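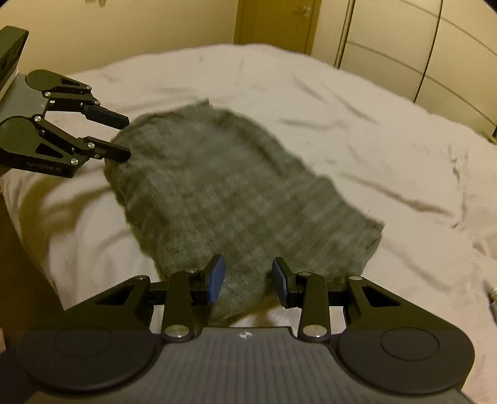

A reader wrote in to say that the folding budget should start with the bed and the machine should come second. The point was that any two-handed folding equipment needs a flat surface it can reach across, and most homes have one such surface, with a mattress under it. We have moved the surface section to the top accordingly.

Planning for laundry folding equipment at home
Last revised May 2023

1. Surface
Measure the clear area before pricing anything. A double bed is workable but soft, and the sheet moves with the garment when a finger drags across it. Pull the sheet tight and tuck it on all sides. A bare table is firmer. If the table has to be bought, put it in the equipment budget with everything else.

Contrast matters to any system that works from a camera. Dark or mid-toned clothes on a pale sheet are easy to pick out. White towels on a white sheet are not. Keep one plain dark sheet for whites and don't use a patterned one for either.

2. One arm or two
A single arm can carry, drop and stack. Folding a shirt or a pair of trousers generally takes two points of contact, one to hold and one to bring the edge over. Quotes for single-arm units look attractive until the second arm is added, so ask for the two-arm price from the start. Ask also whether the second arm needs its own controller and its own power point.

3. Fingertips and pads
Treat pads as a consumable. They pick up lint and lose grip, and a smooth pad will slide off a thin hem. Allow for 8 spare pads in the first year and check that they can be changed with an ordinary screwdriver. Zerkance sells pads in pairs. Plidness sells the whole finger only, at a higher price per change.

Before ordering, go through the wash basket and write down the thinnest fabric and the thickest. Jaw opening should suit a folded jumper. Pad stiffness should suit a single layer of cotton. Suppliers quote the first figure and often leave out the second.

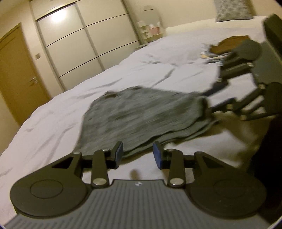 Grey-green garment folded in layers on the bed, with a small pile of folded clothes behind.

4. Sorting the load
Fold by type, one type per run. Changing from trousers to tea towels usually means a different routine, and switching back and forth wastes more time than the folding does. Leave socks and fitted sheets out of the plan altogether. Turn everything the right way out and do up zips beforehand. Snip loose threads where you find them.

Decide where the finished pile goes. It should sit at the far side of the surface, clear of the arm's elbow. Mark the elbow sweep with masking tape and keep the pile outside it.

5. Costs that get left off
Freight on a two-arm kit from Follport was quoted to us at $107 to a metropolitan address, mounting plate excluded. Calibration boards are separate. So is the replacement cable, and cables do get pinched behind bed frames. Set aside about 18 per cent of the purchase price for items of this kind.

Household power is sufficient for the small units. Run them from a single protected board and keep the supply off the carpet.

6. Hire before buying
Arsenault hires by the month with a refundable bond. One month is enough to log 40 loads in a busy house, half that in a quiet one. Record the type of garment, the time taken and whether you had to refold it by hand. If refolds stay above one in five at the end of the hire, return the unit and look again in October, when the ex-hire stock is cleared.

7. Storage
Check the folded dimensions of the stand against the wardrobe floor. Sliding doors need the full depth behind the track, so measure from the track and not from the door face. Cover the pads with a clean cloth between uses.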